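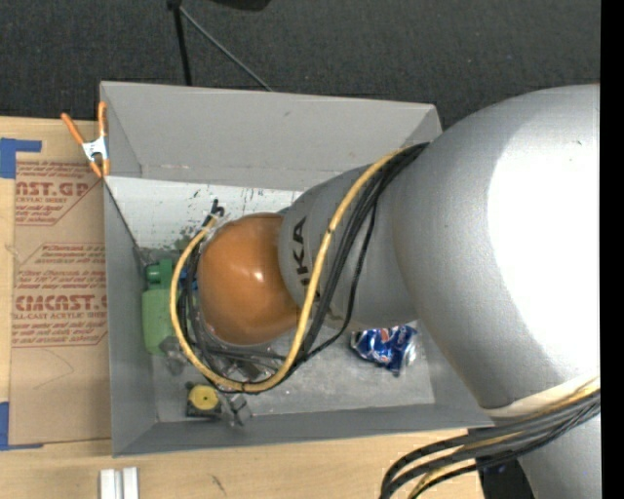

Manual de montaje y uso. Edición 5, pág. 20

4. COLOCACIÓN DEL CAJÓN SOBRE LA MESA

Este capítulo trata de la instalación del cajón abierto Wanenska, de planta rectangular y paredes grises lisas, sobre un tablero de madera. El montaje en estantería se describe en el capítulo 6.

4.1 Preparación del tablero

1. Retire del tablero los objetos ajenos al trabajo y compruebe que no cojea. Si la mesa apoya sobre moqueta, repita la comprobación cargando el peso en cada esquina.
2. Limpie la superficie con un paño ligeramente humedecido y séquela a continuación. No utilice disolventes ni productos abrasivos.
3. Marque con cinta de papel la posición prevista del cajón. Deje un margen libre de 5 cm entre la pared exterior y el canto del tablero.

Nota: en tableros de madera clara sin barnizar, retire la cinta en un plazo de dos días. El adhesivo puede dejar cerco.

4.2 Colocación

1. Sujete el cajón vacío por dos lados opuestos. No lo levante por una sola pared.
2. Apóyelo sobre las marcas y déjelo asentar en toda la base.
3. Presione sucesivamente las cuatro esquinas. El cajón no debe bascular.
4. Si bascula, vuelva a levantarlo y examine la base y el tablero en busca de restos de cinta, virutas o grapas.

ATENCIÓN: no arrastre el cajón sobre la madera. Los cantos inferiores rayan el acabado.

4.3 Cables en la zona de trabajo

1. Agrupe los cables que pasen por encima del tablero y sujételos en haces. Evite los radios de curvatura inferiores a los que indique el fabricante del cable.
2. Compruebe que ningún cable queda pillado entre la base del cajón y la mesa.
3. Deje holgura suficiente en los tramos sometidos a movimiento.

ATENCIÓN: desconecte la alimentación de los equipos próximos antes de introducir las manos en el cajón.

4.4 Carga y vaciado

1. Deposite primero las piezas más pesadas, repartidas por el fondo.
2. No supere el borde superior de las paredes.
3. Para vaciar el cajón, extraiga las piezas de arriba abajo. No lo vuelque sobre el tablero.

Nota: la carga máxima admisible figura en la etiqueta de la base. Anótela antes de la colocación.

4.5 Revisión

Compruebe cada mes el estado de las paredes y de las esquinas. Sustituya el cajón si presenta grietas. Para pedir recambios a Jumunis, indique la referencia 131 y la edición de este manual.

Revisión técnica del capítulo: Inna Hutsuliak.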